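デスクトップPC分解・組立実習セット Pilbridge PB-79

PCの内部構造の学習および部品着脱作業の反復練習を目的とした実習用機材です。側面を開放したタワー型PCと、グレーの治具ボードで構成されます。治具ボードは単体でのご注文も承ります。

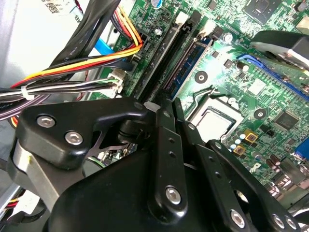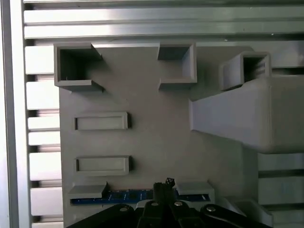
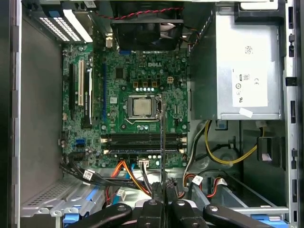
上から順に、メモリスロットとCPUソケット周辺、治具ボード、タワー型PC内部

■ タワー型PC
中古の業務用機を整備し、実習用に転用しています。掲載の個体はDELLロゴ入りの緑色マザーボードを搭載しています。機種は入荷時期により異なり、指定はできません。メモリスロット、CPUソケット、拡張スロット、SATAポート、冷却ファン、電源ユニットを備えた状態で出荷します。

CPUのヒートスプレッダには擦れ跡が残る場合があります。着脱練習に支障がない範囲の外観上の傷は、交換の対象となりません。メモリの装着枚数および装着位置は任意に変更できます。両端のラッチを開いてから、切り欠きの向きを合わせて垂直に挿入してください。

■ 治具ボード
3Dプリントによる艶消しのライトグレー板です。開口形状の異なる角形ボックスソケット、横長の凹溝付きスロット、大型ハウジングを一枚に配置しています。ボックスソケットのうち小型のものは内壁がリブ形状です。アルミフレームを組んだ作業台での使用を想定しています。

造形面には積層痕が残ります。研磨、塗装は行っていません。溶剤を含む洗浄剤の使用は避け、乾いた布で清掃してください。

■ 仕様
型番:PB-79(セット)/PB-79B(治具ボード単体)
ボード固定ねじ:M4×6本(付属)
推奨締結順序:対角
着脱回数の目安:メモリスロット1箇所につき約200回
保証期間:出荷日から6か月(消耗部を除く)
付属品:固定ねじ、六角レンチ、作業手順書(日本語・英語)
別売品:静電気防止マット Ziris、部品トレー Ninel

■ 使用上の注意
・電源ケーブルは接続しないでください。本製品は通電を前提としていません。
・CPUの着脱時は固定レバーを完全に解放してください。半開の状態で引き上げると、ソケットの端子を損傷するおそれがあります。
・電源ユニットの筐体は開けないでください。
・基板に触れる際は、リストストラップを着用してください。
・シャーシの端面で手を切るおそれがあります。手袋の着用を推奨します。

■ 交換部品
マザーボードは単体で供給します。着脱回数が目安を超えた場合、またはラッチの保持力が低下した場合に交換してください。治具ボードのソケットは板と一体のため、部分交換はできません。破損時はPB-79Bをご注文ください。旧型番PB-37のボードとは固定穴の間隔が異なり、互換性がありません。

■ 納期・お問い合わせ
在庫品は受注後6営業日以内に出荷します。治具ボードの寸法変更は個別見積となります。図面データを添えてご依頼ください。
製品仕様:Finn Petersen
見積・納期:Nadiia Prokopenko

2022年11月23日 仕様表を改訂(付属ねじの本数を訂正)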